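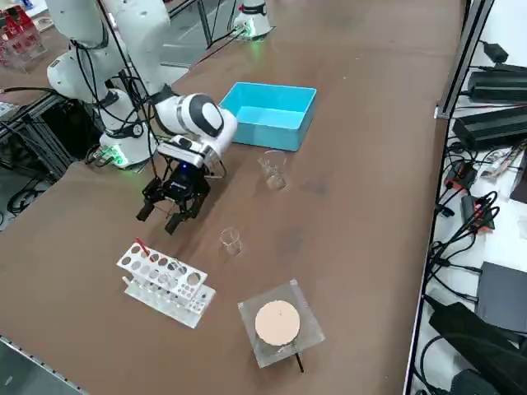

*Langer Tisch mit kleinem Becherglas.*

# Juhl-Pokal

Der **Juhl-Pokal** ist ein Basketballturnier für Vereinsmannschaften der U17, und ich schreibe diesen Eintrag im Vereinswiki jetzt endlich mal neu, weil der alte noch beim Modus mit vier Gruppen stehen geblieben war (peinlich, ich weiß!). Gespielt wird immer im Juli, an drei Tagen, und 17 Mannschaften dürfen rein. Ja, 17 – eine krumme Zahl, deshalb gibt es am ersten Morgen ein Vorspiel um den letzten freien Platz, und das ist für mich oft das schönste Spiel überhaupt.

## Modus

Nach dem Vorspiel geht es mit 16 Teams im K.-o.-System weiter. Wer in der ersten Runde verliert, spielt in der Trostrunde, dem sogenannten Zikdale-Ast. Die Viertel dauern acht Minuten, im Finale zehn.
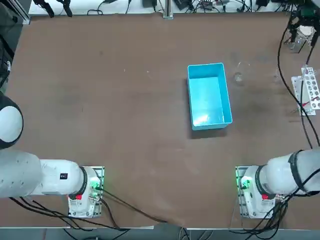
*Hellblaue Kunststoffwanne, leer.*

## Geschichte

Angefangen hat alles als Freundschaftsspiel zwischen Baris und Irkora, damals noch draußen auf Asphalt. Zum ersten richtigen Turnier in der Halle kamen 477 Leute, beim bisher größten Finale waren es 2.354, und ich stand hinten an der Wand und habe vom letzten Viertel fast nur Hinterköpfe gesehen. Rekordsieger ist Irkora, auch wenn die Fans von Baris das gern anders zählen und das Asphaltspiel mitrechnen!
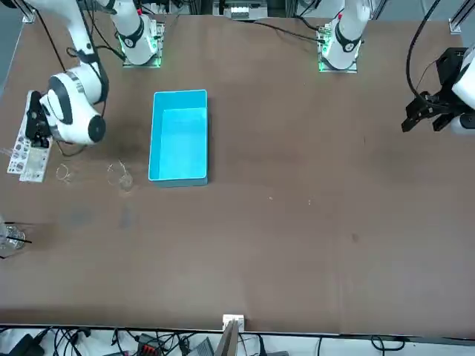
Gwion Pugh schreibt dazu auf der Diskussionsseite, das Asphaltspiel gehöre sehr wohl in die Liste, schließlich sei damals schon um denselben Pokal gespielt worden. Grímur Briem hält dagegen, den Pokal habe es erst in der Halle gegeben. Ich lasse es vorerst draußen.
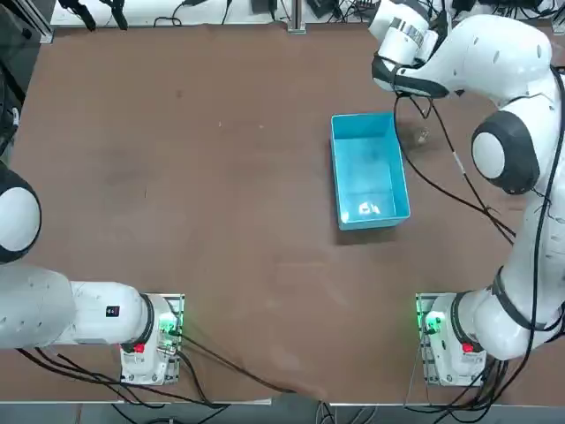
## Auslosung

Ausgelost wird öffentlich und ohne Setzliste, also kann der Titelverteidiger gleich in der ersten Runde auf den Vorjahresfinalisten treffen. Die Lose kommen aus einem offenen Gefäß, so eine hellblaue rechteckige Wanne würde völlig reichen – Hauptsache, niemand guckt beim Ziehen hinein. Ein Tausch nach der Ziehung ist ausgeschlossen.

Stand: 2. Februar 2024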